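Since May I work on a small question which my supervisor Mared Hopkin gave me: if a policy learns only in simulation, does it help to put things on the counter that have nothing to do with the task? I called the project Multeo, mostly for having a folder name.

The method is simple. We trained two policies with 2000 simulated demonstrations each. The first set had only the objects needed for the instruction. In the second set we added other kitchen objects at random places, and we also changed the counter material and the light.

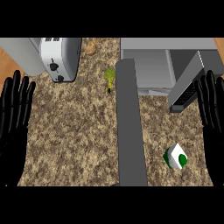

A start state from the second set, both hands open. Granite counter, with potato, broccoli and the cube.

On test layouts which the policies never saw, the first one finished 26 per cent of the episodes and the second one 68 per cent. I expected a difference, but not so big -- I ran the evaluation again with 21 new seeds before I dared to show it to Mared.

One thing I still do not understand. When I keep the extra objects but fix the counter to one material, almost all of the gain disappears. Maybe the policy uses the texture for finding its position? I will try to mask the background next, if the cluster gives me some hours. The hand controller is the same as in my older post, only the gains are lower now.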